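## Stitel H2 hand-held gripper

The H2 is a two-jaw gripper you work by hand, made by Imach for recording small pick-and-place jobs. The jaws have padded inner faces. It sells for $399, or $2000 for a bench set with spare pads and a case.

- Weight: 235 g
- Jaws: 2
- Pads: replaceable, sold in pairs

**Open day, June 25, 2021**

Visitors to the Ulline showroom can try the H2 on rings, chains and other small things that are hard to pick up. A ring standing on soft cloth is a good first test. Close the jaws slowly and lift straight up. Staff from Sethi, our dealer, will take orders at the door. Entry is free, and there is no need to book. Spare pads will be on sale that day as well.
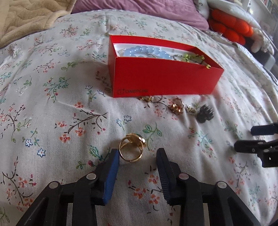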